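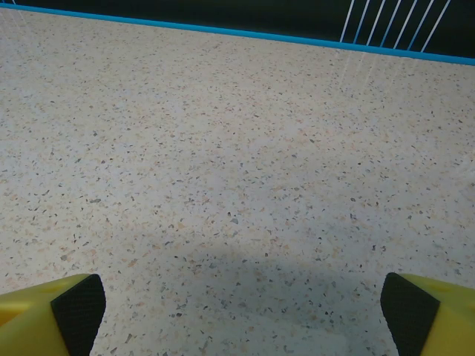 Manninen 147 중성 세정제 (석재·인조석 상판용)

제품 개요
Manninen 147은 테라조, 엔지니어드 스톤, 화강석, 인조대리석 상판의 일상 세정에 사용하는 농축형 중성 세정제입니다. 탄산칼슘 계열 골재가 포함된 상판은 산성 세제에 의해 광택이 저하될 수 있으며, 강알칼리 세제를 반복 사용하면 수지 바인더가 변색될 수 있습니다. 본 제품은 산과 가성소다를 배합하지 않았으며 왁스와 실리콘 오일도 포함하지 않습니다. 제조는 Casero, 국내 공급은 Gollow에서 담당합니다.

적용 가능 표면
테라조(시멘트계 및 에폭시계)
엔지니어드 스톤
화강석(연마 및 버너 마감)
인조대리석
세라믹 박판 상판

적용 불가 표면
오일 마감 원목
도장되지 않은 알루미늄
실러 시공 후 24시간이 지나지 않은 석재

규격
형태: 투명 액상
용량: 2000 ml
포장 단위: 박스당 5개
향: 무향
색소: 무첨가
용기: HDPE, 계량 캡 포함
보관: 직사광선을 피해 실온 보관, 동결 금지
유통 기한: 제조일로부터 3년(미개봉 기준)

희석 기준
일상 세정: 물 5 L에 계량 캡 1회분
기름때 세정: 물 5 L에 계량 캡 3회분
원액 사용: 권장하지 않음
온수를 사용할 경우 수온은 40℃를 넘기지 마십시오. 경도가 높은 물로 희석하면 건조 후 백색 잔류물이 생길 수 있으므로 연수 또는 정수를 사용하십시오. 희석액은 당일 사용하고 남은 양은 폐기합니다.

사용 방법
1. 상판 위의 모래와 부스러기를 마른 극세사 천으로 제거합니다.
2. 희석액을 천에 적셔 물기가 흐르지 않을 정도로 짭니다.
3. 한 방향으로 닦습니다. 이음매와 모서리 엣지 주변에는 액이 고이지 않게 합니다.
4. 기름때 부위는 희석액을 도포한 뒤 3분간 두었다가 닦아 냅니다.
5. 깨끗한 물로 적신 천으로 한 번 더 닦고 마른 천으로 마무리합니다.

처음 사용하는 상판은 눈에 띄지 않는 부위에서 먼저 시험하십시오. 밝은 바탕에 유색 골재가 섞인 상판은 잔류물이 육안으로 잘 확인되지 않으므로 측면에서 조명을 비추어 점검하는 것이 정확합니다.

실러와의 병용
침투형 실러가 시공된 상판에 사용할 수 있습니다. 본 제품은 실러의 발수 성능을 보충하지 않습니다. 물방울이 표면에 맺히지 않고 스며드는 경우 재시공 시기로 판단하며, 이때는 Ultthorpe 침투형 실러를 별도로 주문하시기 바랍니다. 재시공 전에는 기름때 세정 비율로 닦고 완전히 건조시킵니다.

제거되지 않는 오염
식초, 레몬즙 등 산에 의한 에칭 자국은 오염이 아닌 표면 손상이므로 세정으로 복원되지 않으며 재연마가 필요합니다. 철 성분에 의한 녹 얼룩과 수지 바인더의 자외선 황변도 본 제품의 적용 범위에 해당하지 않습니다.

취급 시 주의사항
염소계 표백제 및 다른 세제와 혼합하지 마십시오. 장시간 작업 시 고무장갑을 착용하십시오. 눈에 들어간 경우 흐르는 물로 충분히 씻고 자극이 계속되면 의사의 진료를 받으십시오. 바닥에 흘린 원액은 미끄러우므로 즉시 닦아 내십시오. 어린이의 손이 닿지 않는 곳에 보관하십시오.

주문 및 배송
낱개 및 박스 단위로 주문할 수 있습니다. 오후 3시 이전에 결제된 주문은 당일 출고됩니다. 목요일은 재고 조사로 인해 출고 마감이 정오로 앞당겨집니다. 미개봉 제품에 한해 반품이 가능하며, 물질안전보건자료(MSDS)는 Gollow 고객지원 창구에서 요청 시 제공합니다.

관련 품목
Manninen 계량 펌프(2000 ml 용기 전용)
Ultthorpe 침투형 실러
Casero 극세사 천 5매입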